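Visit report: Trikberg demo site, Prunddale, April

Trikberg offers the Esier tidy-up kit on a monthly service plan. List price is $1,698 and covers the gripper, 2 chargers and setup. Evaluation took place in a recreation room with a plank floor and low tables. 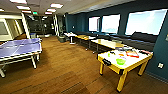

Korletey asked whether the plan price includes replacement fingers, and was told it does for the first 800 hours.

Mapping took 33 minutes by the supplier's log. Floor cables remain a listed limitation in the manual.

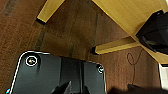 Esier gripper above the wood floor, Prunddale.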